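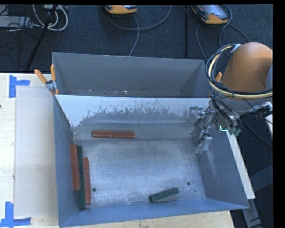
The big gray bin, with five of the long blocks in the front half. Three red, two green.

If you've been over to our place in Hirnolham at any point this year you already know the block situation got out of hand. They were under the couch, in the boots, in the bread drawer for a while (my fault, I thought it was a good spot). So I finally took a couple of days to go through the whole lot, sort it by shape and find homes for everything, and this page is the record of it. A few people from the swap group asked how I was storing mine, so I'm writing a little about that too.

The blocks came to us in two batches. The older ones were Benedek Barta's, from when his kids were small, and he handed them over in a suitcase with one working latch. The rest I bought at the Plorex clearance back in August, when they were selling display stock by the tub. I paid 30 dollars for a tub and carried it home on the bus, which I do not recommend! All together, after sorting, I have 319 pieces, and 218 of those are plain rectangles in one length or another. The leftovers are arches, wedges and a handful of little cylinders that roll off anything you put them on.

Back to the bin. It's sheet metal, open on top, with two compartments and a sloping panel between them. I love that slope. You can see how scratched up it is across the middle, a big ragged dark band where the bright silver gives out, and I think it's the best looking part of the whole thing. Feng-yi Chuang wanted me to sand it down and paint it blue. No! It stays.

The floor has that brushed, bluish shine, with a few scuffs near the front and three small holes in it. I thought about plugging the holes and then decided the blocks are far too long to fall through, so who cares. Crumbs can use them.

My plan is long blocks in the front compartment and the arches in the back one, once I've gone through the arches. There are a few I want to glue first. The back half is narrower but the arches nest, so they take up less room than you'd think.

About the colors – the reds aren't all the same red, and I've stopped trying to match them. The one by the slope is more of a brick color, with lighter worn spots along the edges. I did think about touching up the worn ones and even bought a little pot of paint from Lý, the craft store by the post office, then tried it on a wedge and hated it. Way too shiny. The greens are my favorites anyway, nice and dark.

I also like how three of them sit side by side along the left wall, red, green, red. If I could get every block in the house to lie like that I'd have room for twice as many. The other green one is off on its own toward the front at an angle, and that's much closer to how things look around here by dinnertime.

Some odds and ends people asked about:

I wiped the blocks with a barely damp cloth and a drop of dish soap, and left them on a towel overnight. Don't soak them.

Metal bins are loud. Very loud, if someone is dropping blocks in from standing height at six in the morning. I'm going to cut a piece of felt for the floor, and I have some left over from the chair legs.

The shelf it's all going on is a Bostitz, the low one, secondhand. It took me 3 tries to get it level and it still leans a hair toward the window.

I've got spare wedges if anyone is short, and I would happily trade for more of the long greens. Leave a note under this page or catch me at the next swap.

Posted Jun 23, 2022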